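Clomuna Youth Forum on Food and Climate Goals: Venue and Activity Safety Checklist, with Comments

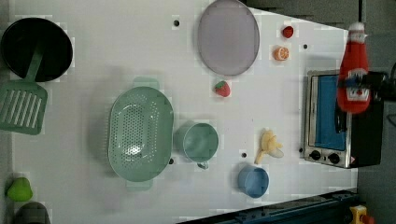
The Tirent Hall session is organised by Clomuna for secondary students taking part in the Global Goals outreach program. The venue was inspected on 2023-11-18 by Ferhat Tuncer, safety officer, against the program's standing requirements. Comments are recorded under each item. Play food and toy kitchen items, such as the frying pan with the pale green handle, the oval colander and the small toaster oven, are approved for the zero hunger table. Real appliances are not to be brought into the hall.

1. Exits and access
Main doors open outward and unobstructed: Satisfactory.
Ramp at side entrance clear: Action required.
Comment: Stacked chairs were found on the landing. The hall manager has agreed to move them to the storeroom before students arrive.

2. Occupancy
Posted limit of 174 persons displayed at entry: Satisfactory.
Sign-in desk staffed from opening to close: To be confirmed.
Comment: Farnuretti is supplying the desk staff and has yet to provide a roster.

3. Electrical
Leads tested and tagged: Action required.
Comment: Two power boards carry tags that expired in September. Both have been withdrawn from use. The survey kiosk must be run from the wall outlet nearest the stage, with the lead covered.

4. Displays and stalls
Aisles kept to the marked width: Satisfactory.
Banners secured at base: Satisfactory.
Comment: The clean water banner needs a second weight if the side doors are to remain open.

5. Survey materials
Consent forms held for participants under 18: Incomplete.
Completed surveys stored in a locked box: Satisfactory.
Comment: The Nanayakkara school group has six forms outstanding. Students without a form may attend the talks but may not complete a survey. The 1,000 printed leaflets are to be kept off the floor behind the stalls.

6. First aid and emergency
Kit stocked and in date: Satisfactory.
Assembly point signed: Satisfactory.
Comment: The assembly point is the lawn beside the car park. Stallholders are to be shown the route at the morning briefing.

Outcome: Approved subject to completion of items 1, 2, 3 and 5.
Inspected by: Ferhat Tuncer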